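Washing at 30 – does it really get things clean?
Posted by Erlinda Javier, 19 October 2022
2 min read

erlinda_j
Bills gone mad so I've moved everything down to 30. Towels smell a bit. Anyone else? Is it the powder or the machine or me?

Trodimia
Powder. Liquid's better on cool washes, powder clumps in the drawer. Run an empty hot one now and then too.

hellalley36
Disagree. Liquid gunges up the seals. Been on powder at 30 since August and no smell at all. You're overfilling it I bet.

erlinda_j
Probably am overfilling it tbh. Family of six.

Grusix
Towels need 60, end of. Clothes can go at 30, fine. But towels and bedding no. Saving pennies to smell of dog.

v_tiongson
Bit harsh Grusix. I do towels at 40 with soda crystals, dry them outside if its not raining, no bother. Spin matters more than heat – ours goes to 400 on the delicate setting and things come out dripping. Then they sit. Then they pong.
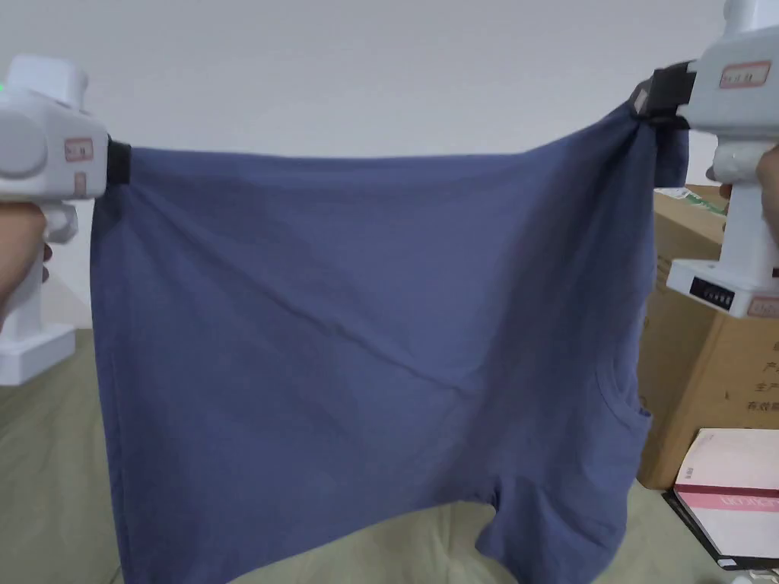
Ambrosio
Spin's a trade-off though. Fast spin and everything comes out like a screwed up crisp packet, slow spin and you wait all day. I go fast on towels, slow on tops. A blue-grey cotton tee like that one, creases right across the middle, I'd pull it straight by the sides and hang it up, no iron. Wouldn't bother with 60 for it either.

hellalley36
Never ironed a tshirt in my life

Grusix
Still say 60 for towles.

erlinda_j
Ok trying smaller loads and the soda crystals. Will report back.

Related threads
Limescale in the kettle again (193 replies)
Best airer for a small flat
Tumble dryer – worth it?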